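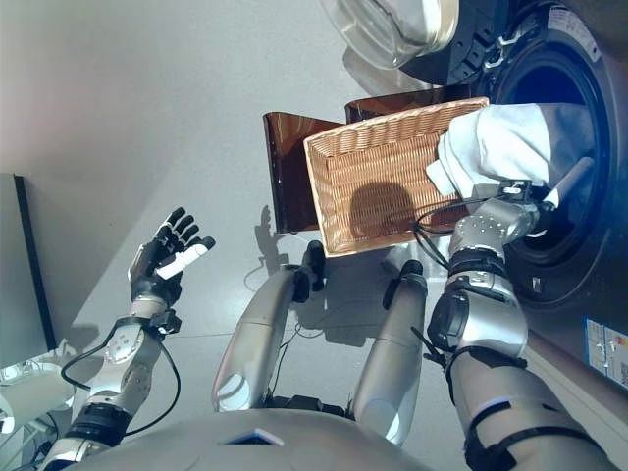

Laundry in the Katdale building has moved to a basket system, and after a summer of trying it out we are keeping it. The shared machines used to collect odd socks and dish towels with no owner, and people with a full load in their arms had nowhere to put it down. Krystyna Czarnecka on the second floor suggested that every household carry its wash in one basket and take everything away in the same basket. For small loads a shallow rectangular one does the job, like the tan wicker one with the braided rim, which can be held right up to the open door of a front loader while the cloths go across. A deep hamper has to stay on the floor, and then you are bending for every piece.

We bought 25 baskets in June from Czerwiński, the household store by the bus stop, and they came to $175 for the lot. Each household that signed up got one. There are eight left in the storage closet next to the laundry room, and they are free to anyone in the building who hasn't taken one yet. Write your apartment number on the tag and tie it to the handle or through the weave. Please don't write on the basket itself, as a few people have moved out already and handed theirs back for someone else to use.

Some notes on wicker, as several neighbors have asked. It is fine for dry clothes and for things waiting to be washed. It does not like to sit wet. If you are carrying heavy wet towels to the drying room, go straight there and empty the basket when you arrive, then leave it to air with nothing in it. An old pillowcase laid in the bottom keeps knits from catching on the ends of the weave. Wool and tights are the ones that suffer. If an end does come loose, snip it close with small scissors and don't pull on it.

Cleaning a basket takes a few minutes. Shake it out over the trash, go over the weave with a dry brush, and wipe it with a cloth wrung out in water with a drop of dish soap. Dry it by a window but out of strong sun. Radosław Zieliński puts his in the shower and says it has held up so far, but the woman at the store told us not to, and we are passing on her advice.

The other half of the system is the small wash. Katdale has always had people running a whole cycle for four napkins and a tea towel. We now have a shared load for kitchen cloths, table linen and plain white cotton, run in the evening by whoever has put their name on the sheet. Bring your pieces down before supper with your apartment number on them in laundry marker, or in a mesh bag with a tag. The person on the sheet loads, starts the machine and hangs everything up afterward. You fold your own. More than 400 pieces have gone through the shared load since we started, and the lost items box has stayed nearly empty — there is one blue apron in it, and a pillowcase with a scalloped edge.

A few things about loading, which apply to your own wash as well. Shake out cloths that are bunched up before they go in. A napkin balled up inside another napkin comes out with the same stain it went in with. Don't fill the drum to the top; leave enough room to fit a hand above the load. Check the rubber seal around the door before you close it and again after you empty the machine, as small pieces get down into the fold. When you are done, leave the door open so the inside can dry. We had a sour smell in one of the machines in the spring and it went away once people stopped shutting the door.
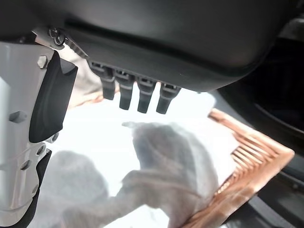
How should white cotton napkins be folded so they stay flat in the basket?

Fold them in half and in half again while they are still very slightly damp, smooth them with your palm on a clean surface, and stack them with the folded edges facing the same way. Put the stack in the basket last, on top of the heavier things. If they have dried out completely on the line, a light mist from a spray bottle brings them back enough to smooth. Krystyna doesn't iron hers at all and they look fine on the table.

Soap is still bring your own for private loads. For the shared load we use Rerlow unscented powder, kept in the tin on the shelf. One level scoop is enough for a normal wash, and two makes the rinse take longer and leaves the towels stiff. If the tin is getting low, put a note through the Zieliński mailbox and it will be refilled from the laundry fund. The fund has enough in it to last until winter at the present rate.

Skesow, the company that services the machines, has been asked to look at the one nearest the window, which is slow to drain. It can be used in the meantime. Give it an extra ten minutes before you try the door, and don't force the handle. If you find water standing in it, put the out of order card on top and tell Radosław.

The sign-up sheet for next month goes on the board outside the laundry room this week. There are still open evenings toward the end of it. The blue apron will be kept until the sheet after that, then it goes in the rag bag.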